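Changes to the Staff Lunch Allowance

Clilten will raise the daily lunch allowance at its Bognár and Redora offices from September. The new rate was approved after a survey completed by 273 employees.

Claims must be submitted within 5 working days – late forms will be held over to the next month.
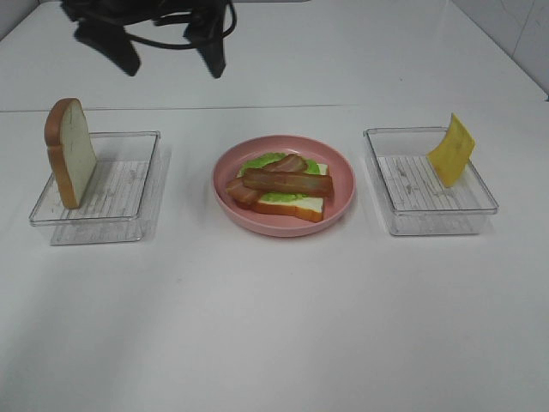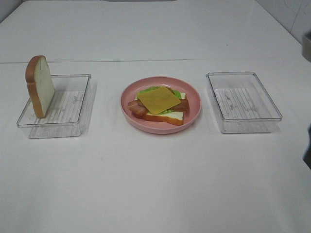
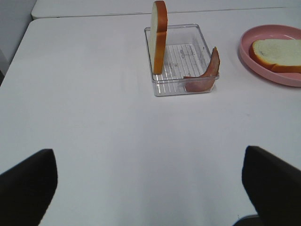 The allowance covers one meal per shift and may not be carried forward. Staff who prefer to bring food from home remain free to do so. A slice of bread and a slice of cheese, each in its own clear tray as in the first picture, would require no claim at all. Questions may be sent to the Sidska payroll desk.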